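Board Changes at Horkwood Homes: What Happens When a Finance Director Leaves

Project report, Corporate Governance course

1. Background

Horkwood is a housebuilder with 500 employees. In February its finance director moved to the supplier Prorell, and the board had 26 weeks to find a successor. We studied how the duties were shared in this time. 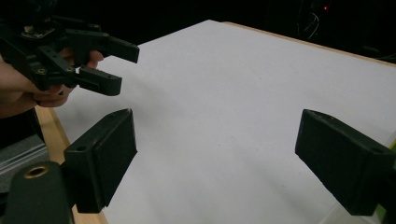
2. Findings

We read 56 pages of board minutes. Four directors took over parts of the role – the audit work went to Vasseur, an outside firm. Payments to small contractors became slower in the first month.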